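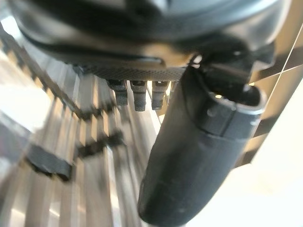 Exchange week: timetable sync fails for visiting students
Opened by: Vittoria Gentile, Wendden College, international office
Assigned to: Dehua Lu, Moltis support
Status: Closed (partly)

24 October 2023, 08:12 – Vittoria
We have 28 visiting students from Hjaltested with us. Moltis has given every one of them the same timetable, and it is mine. They are all due in a budget meeting at two. I would quite like them to go in my place but I suspect it isn't allowed.

08:40 – Dehua
Did you import them with the guest template or the staff template?

08:51 – Vittoria
With the one called "Visitors (new) FINAL".

09:05 – Dehua
That is a staff template somebody renamed in August. Please don't delete it yet. Can you tell me what the host students see?

09:20 – Vittoria
The hosts are fine. Shufen Ye has checked her whole group. Their partners have the right names, the right photos and a reminder to approve my leave.

09:48 – Dehua
I've cleared the guest accounts and run the import again with the proper template. Please ask two or three of them to log out, wait 10 minutes and log in again.

10:15 – Vittoria
Asked three. Two now have lessons. The third has lessons in Danish, which we don't teach. Qianru Cheng has taken him along to chemistry, where he seems happy enough.

10:31 – Dehua
His profile was matched to an old record with the same surname. Unlinked. Room numbers should also be right now.

10:44 – Vittoria
Room 68 is a cupboard.

10:52 – Dehua
It's in your room list with a capacity of 30.

11:10 – Vittoria
I went and looked. It is still a cupboard. Rongrong Fan in the estates office will take it off the list, once she finds out who has the password for the list.

13:35 – Dehua
All guest timetables now show correctly at my end. The coach trip to Willireo on the last day is missing, as trips have to be added by hand. Shall I close this?

13:58 – Vittoria
Yes, apart from the cupboard. Also I'm still getting the visitors' lunch reminders – vegetarian, no nuts, collect from the side door. Leave those on until the end of the week, please.

14:03 – Dehua
Closed. New ticket opened for room 68.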